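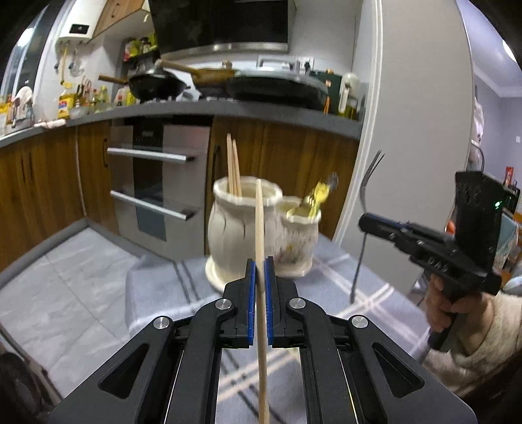
Limex shared workshop, June

Chopsticks keep twisting in the fingers – gripper log, still open

Okay, so this is the follow-up to my earlier ticket. Same complaint: I clamp a chopstick upright, lift it toward the pot, and somewhere on the way it rolls in the pads. The ribs on the blue pads run fine for anything flat, but a thin round stick seems to find a groove and pivot (drives me nuts!).

Tried so far:

Backed the closing force down to 430 on the Kitum board. Worse. Dropped two sticks.

Went up to 700. Much better hold, but the trigger gets stiff and my hand was sore after 21 tries. Nine of those still twisted.

Swapped the Perić springs left to right. No change at all, so I put them back.

Checked the silver pivot screws on the linkage. One was a hair loose on my unit, so I snugged it up and the wobble at the fingertips is gone – the twisting isn't.
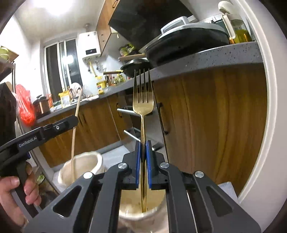
Posted by the ticket owner, 4:30 p.m.

Forks are a different story. I grab one by the handle, tines up, and it stays put even at the low setting, which makes me think the force is okay and it's the pad shape that's wrong for round stuff. I'd love to try a softer pad with a shallow V down the middle. Does the Ramex set fit these fingers, or would I have to drill? I'm leaving the force at 700 for now. Please keep this open until I've had a chance to test new pads!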